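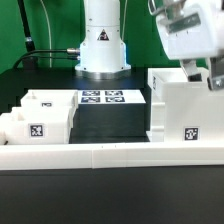
*Abb. 3: Sortierzelle mit markierten Behältern und Markerblock*

## 2. Bevor du bestellst: Budget und Stückliste

So, jetzt geht's ans Geld! Ich hab bei unserer ersten Zelle (Projekt Kustar) einfach drauflos bestellt und durfte im Juli alles nachkaufen – mach's lieber der Reihe nach:

1. Schreib zuerst die Behälter auf, dann erst den Greifer. Die Öffnungsweite muss zum Teil passen, und über den Rand muss er auch noch kommen.
2. Plane pro Behälter mindestens einen Marker auf der Vorderseite ein, dazu Ersatz. Ich nehme immer gleich einen Bogen mit 14 Stück.
3. Setz für Kabel, Stecker und Zugentlastung 200 Euro an.
4. Für Tisch und Hintergrund kommen bei mir 800 Euro in die Liste, Montage extra.
5. Hol dir zwei Angebote (ich frag gern bei Grilcombe und Cotov) und lass dir die Lieferzeit schriftlich geben.

> **Achtung:** Kauf keine Behälter nach, bevor die Reichweite des Arms feststeht!

**Hinweis:** Auch Marker aus der Nähe gehören ins Budget. Schief geklebte Etiketten kosten dich beim Kalibrieren richtig Zeit, also gutes Material nehmen.
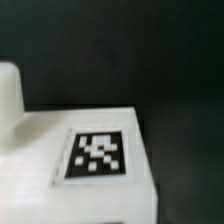

Sarla Tripathi meint dazu, sie würde die Etiketten gar nicht einzeln kaufen und lieber gleich einen Etikettendrucker ins Budget nehmen, spätestens ab der zweiten Zelle.

6. Trag den Drucker also als Option ein und gib die Liste frei.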